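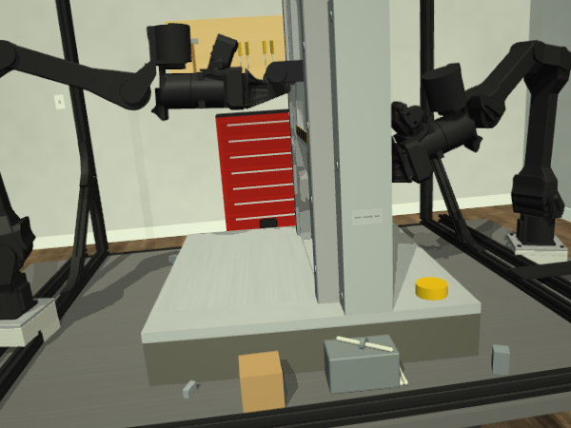

I came for the free coffee and stayed until they turned the lights off, one visitor wrote in the guest book at the Lomholm Open Day, and the line has been printed on the front of the program ever since.

8/23/22
By Soledad Dvorak

The Lomholm Open Day is a yearly public visit to the robotics workshop at Lomholm, on the Brarkley side of Maltley. It is held on a Saturday in May, and it gives neighbors, families and anyone else who happens to be passing a chance to see how two-armed robots are taught to do small, fussy jobs with their grippers. The first one was a fairly modest affair (a folding table, a kettle and a lot of extension cords), but it has grown over the years, and the most recent one drew 400 people over the course of a long and rather warm afternoon.

The centerpiece is the simulated workcell, shown on a big screen in the front room. It is a computer model of a worktable with a black robot arm on either side and a tall gray fixture between them, and it even has a red tool cabinet standing behind. Staff like to begin with the simulation, as a bumped fixture in there costs only a restart - and visitors can ask to see a movement again as many times as they please.

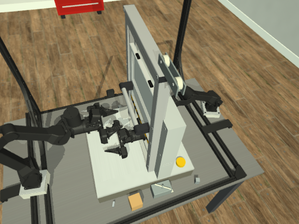

The simulated cell, with both grippers over the platform.

Demonstrations run in 6 sessions through the day, each lasting half an hour or a little more if the questions are good (they usually are). The presenter starts with how each arm is mounted and how the joints turn, then moves on to the grippers, and finally to the business of getting two arms to share one small space without getting in each other's way. That last part tends to be the longest, and regular visitors will tell you it is also the best. One task may be tried 1000 times in the model before anyone is satisfied with it, and the presenters are quite happy to show the poor attempts along with the good ones.

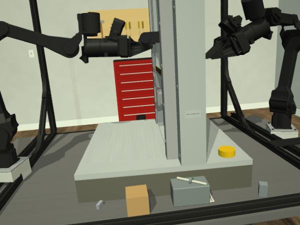

Why bother with the little things on the table, a boy in the second row wanted to know, if the robot isn't going to use them? The presenter's answer was that real tables are seldom tidy, and an arm that has only ever practiced at a bare one can have a hard time elsewhere.

Begay, the bakery across the road, has supplied the rolls since the second open day. Entry is free, and there is parking behind the building, though it fills up early.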